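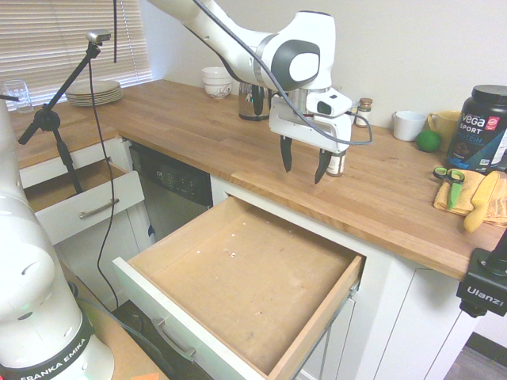 Sveva Barbieri
Set-up guides and owner support, Rinaldi

Section 4. Oiling and sealing a new wood countertop

Read all of it before you open the tin. Takes two days, most of it waiting. Covers the Clillcombe and Stonance tops, 30 mm and 40 mm. Not for laminate.

Before you start

Top must be screwed down and level (Section 3). Sink cutout done. Tap holes done. If you cut after oiling you have to seal the new edge again, so don't.

You need: Rinaldi hard oil, lint-free cloths, 240 grit paper, a flat sanding block, gloves, masking tape. No foam rollers, they leave bubbles.

1. Let the top sit in the room for two days, wrapping off. Heating on as normal.

2. Sand lightly, along the grain only. Round the front edge a touch, a sharp edge won't hold oil.

3. Vacuum. Then wipe with a barely damp cloth. Let it dry compleatly.

4. Tape the wall line and the sink rim.

5. Stir the oil, don't shake it. Pour a small puddle, spread thin with a cloth. Work in strips as long as your arm.

6. Wait 17 minutes. Wipe off everything that hasn't soaked in. Sticky patches later = oil left on at this step.

7. Leave overnight. Sand again, very light. Second coat same as the first.

8. Third coat on end grain and around the sink. Two extra if the sink is undermounted.

CAUTION: oily rags can catch fire by themselves. Lay flat outdoors to dry, or soak in water and put in a lidded metal can. Never in a pile, never in the kitchen trash.

Note: underside gets oil too. One coat at least. Tops oiled on one side only will cup.
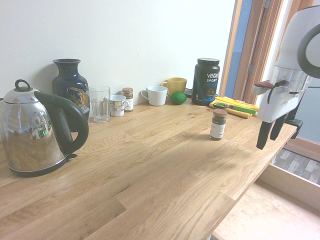 Daily use can start 40 hours after the last coat. Wipe spills when you see them, red wine and beets first. Mild soap, wrung-out cloth, no scouring pads. Anything that gets hot or drips should live on a board or a tray, and the electric kettle is the usual one: if it stands straight on the oak at the end of the run, lift the power plate once a week and wipe under the it. Knots and joint lines between the strips take oil differently from the rest, so check those first when the top starts looking dry.

9. Re-oil when water stops beading. First year, every three months or so. After that twice, January is a good time, the heating dries the wood.

Black marks near metal: iron and water. Sand out, re-oil that spot, feather the edges.

White rings: usually heat. Rub with oil and a soft cloth, leave a day, repeat.

Gaps opening at the joints: stop, don't fill. Call Ettore Parisi at the Wusau desk, have your order number ready.

Rev. May 12, 2022. Next: Section 5, fitting the upstand.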